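Can a Machine Do the Chores Yet? A Project Report

Submitted for the second-year Design and Society module, Jullthorpe
Project partners: Theerawat Jaidee and Paweena Tanasarn
Written up by Theerawat, with Paweena's notes from the shop visits

1. Why we picked this

My aunt runs a small guest house and spends most of her mornings on her feet. Sheets, towels, bins, breakfast plates, the hall floor, then sheets again. When I told her I was studying robots for a term she asked when she could have one, and I didn't have a decent answer. Paweena had a Saturday-type job at Noiphan, a homeware shop, where the same question comes up every time somebody has to face up a shelf of mugs. So we put the two together and asked how much of the ordinary work in a house or on a shop floor a machine can do today, how much it nearly does, and what gets in the way.

We thought we would end up with a tidy yes or no. We ended up with a very long spreadsheet and a lot of respect for people who fold towels.

2. How we went about it

We wrote down 20 chores, ten from the guest house and ten from the shop. Then we each did every one of them ourselves, slowly, writing down each separate thing our hands and eyes had to do. This was much more fun than it sounds. It is very strange to make a bed while your partner stands there saying "wait, what did your left thumb just do?" Paweena is now banned from my aunt's linen cupboard for laughing.

After that we looked for machines that claim to do each chore, read whatever we could find about how they work, watched films of them at normal speed (many are sped up, so check the corner of the screen), and went to see real ones where we could. We gave each chore one of three marks:

Yes: a machine you can buy does the chore from start to finish, with a person only filling or emptying it.
Partly: a machine does some of it, but a person has to set it up, finish it or rescue it.
No: we found nothing that would be any use to my aunt or to Noiphan.

We agreed at the start that a machine had to cope with the room as it is. If you have to clear the floor for the floor cleaner, that clearing counts as part of the chore. This rule caused our biggest arguments, and we kept it.

3. What we found, in short

Of the 20 chores, 3 got a yes, 4 got a partly and 13 got a no.

The three that got a yes were washing clothes once they are in the drum, washing dishes once they are in the racks, and counting the till money. We nearly left the first two out for being too obvious, but I'm glad we kept them in. We have had robots in the kitchen for decades and we just call them appliances!

The four partlys were vacuuming a room, mopping the hall, checking stock on shelves and moving boxes from the store room to the shop floor. Vacuuming came very close to a yes. In my aunt's front room the round cleaner did a lovely job of the open carpet and then ate the fringe of a rug, so it stayed where it was.

The 13 that got a no included making a bed, folding towels, clearing a breakfast table, loading the dishwasher, hanging stock on rails, wrapping a breakable item and tidying a shelf after customers have been at it. If you read down that list you can see that nearly all of them are about picking things up and putting them somewhere with care. That pushed us towards hands, and section 4 is where the project got really interesting for me.

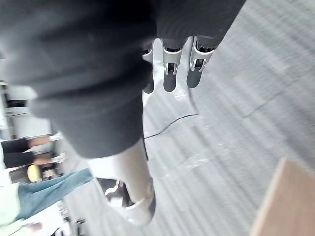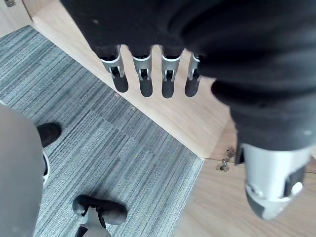

4. Hands, and what is underneath them

The hardest part of a chore is usually the moment when the fingers meet the thing, and we had badly underestimated it. When I pick up a mug I don't think about it, but our notes for that one chore run to 35 separate lines, including turning the wrist, spreading the fingers, feeling the handle, squeezing until it stops slipping and then not squeezing any more. A robot hand has to be built and taught for each of those. The jointed metal fingers in the two photographs have dark rounded tips, and the thumb is set apart from the row, which is the bit I kept coming back to, as most of the grips in our notes need a thumb working against the fingers. Try buttering toast with your thumb tucked in. I did, for the project, and it went on the floor.

Paweena's notes add a point about the palm. When she carries three mugs at Noiphan she isn't gripping two of them at all, they are resting on her palm and against her wrist. So the parts of a hand between and behind the fingers are doing chores as well, and we think people who only compare numbers of fingers are missing this.

Then there is the floor. Both our sites have a mixture of surfaces, and so do most of the places we looked at. In the second photograph the carpet runs up against a raised wooden ledge, with more wood flooring lower down, and a person steps across that kind of change all day without noticing. For a machine on wheels it can be the end of the trip. We measured nothing grander than the threshold at my aunt's kitchen door, and even that stopped the round cleaner one time in every few. A loose cable lying on carpet is another small thing with a big effect, and we now see them everywhere.

Other people are part of the floor too. Chores get done in rooms where somebody is sitting, standing or pushing a chair back. At Noiphan a customer will reach straight across you for a candle. We had no chore on our list that could be done in a reliably empty room except the till count.

5. Three chores close up

Folding a towel. This was our favourite. A towel has no fixed shape, so before you can fold it you have to find a corner, and a heap of towels hides its corners. Research machines can do it, and watching one find a corner and give it a little shake is brilliant, I cheered. But the ones we watched were given one towel at a time on a clear table, and my aunt has a basketful, some inside out, one with a sock in it.

Restocking a shelf. Boxes that are all the same size are fine, and machines in warehouses handle them well. Noiphan's shelves have Markley jars next to wicker things next to cards, and the stock changes in October for the winter ranges. Paweena timed herself doing one bay and it took 10 minutes, of which a good part was deciding what to do with items customers had left in the wrong place. Deciding is a chore as well, and we hadn't put it on the list.

Clearing a breakfast table. You have plates with food on, a glass that might be finished or might not, a phone somebody is coming back for. My aunt can tell from the napkin whether a guest has gone. We couldn't think how to write that down as a step.

6. Zoleo, our own attempt

We built a very small machine of our own, named Zoleo after a typing mistake in our first plan. It is a two-finger gripper made from hobby parts, fixed to a board, and its only job was to lift a sponge from one tray and put it in another. It managed this fairly well once we glued bicycle inner tube to the fingers. Before that the sponge kept squirting out sideways.

We then gave it a teaspoon. It could not get under the teaspoon. We tried tilting the tray, which worked, and then had a long talk about whether that was cheating under our own rule about the room as it is. Paweena says yes. I say a person would slide the spoon to the edge of the tray, so a bit of help from the tray is fair. We left it as a partly.

Building Zoleo taught me more than all the reading. I would tell any group doing this project next year to make something that grips in the first fortnight, even if it is dreadful.

7. Problems with our work

Our list came from one guest house and one shop. Somebody with a different home would write a different list, and might get more yeses. We also marked the chores ourselves, and I am soft on robots and Paweena isn't. Where we disagreed we took the lower mark.

We only saw machines for short visits, or on film, and we can't say how any of them do over months. We left out price completely. It would matter hugely to my aunt but we couldn't find prices we trusted for most of the newer machines.

8. What we think now

For my aunt, the answer this year is a dishwasher with better racks and possibly a second floor cleaner for upstairs. For Noiphan, it is the stock checking that looks most worth trying, since it mainly needs looking and no gripping. A machine that can go into a lived-in room and do the picking up is still some way off by our marks, but I am far more excited about it than I was at the start, having found out how much goes on in one hand.

Paweena would like it recorded that she can now fold a fitted sheet.

Our full chore list, with the step notes for each one, is in the folder handed in with this report. The notes for "empty the bins" are missing a page and we will bring it to the presentation.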